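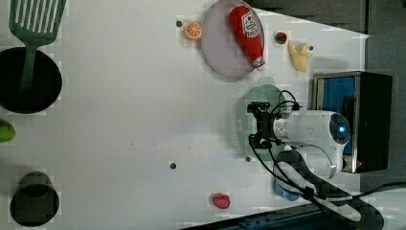 ## What we set out to do

Our proposal promised a robot that could clear a kitchen table. Spyros Karras wrote that line and I signed off on it, so the blame is shared. What we have at the end of the term is a robot that clears parts of a table when we choose the objects.

The pick-and-place code is named Drilwood. It takes an overhead view, picks a target, and sends the arm to a grasp point. We trained it on 2000 recorded grasps, and I no longer think the number means much. Most were easy: round toy foods with clear space on every side. Utensils and dishes got far less attention, and a real kitchen is full of those.

## Results

We ran the final test in October with 18 attempts. Drilwood finished 9. That is half, and our poster draft called it "promising." I asked Spyros to take the word out.

Shallow dishes were the worst. The code aims for the middle of an object, and the middle of a dish is the one place with nothing to pinch. Bottles did better, though we never tried a full one. Anything with a handle was close to a coin flip – the planner has no idea that a handle is different from the rest of the object.

I also doubt the comparison with last year's project, Palacios. Their report claims a higher success rate, but it doesn't say who laid out the table or whether failed starts were counted. We counted ours.

## What should change

Whoever picks this up should have someone outside the team set the table before each run. We set our own, and I am sure we were kind to ourselves without meaning to be. Aiming for rims would also help more than another 2000 easy grasps.

The code and test log are in the shared folder. Attempts 4 and 11 have no notes.

Noelia Gallardo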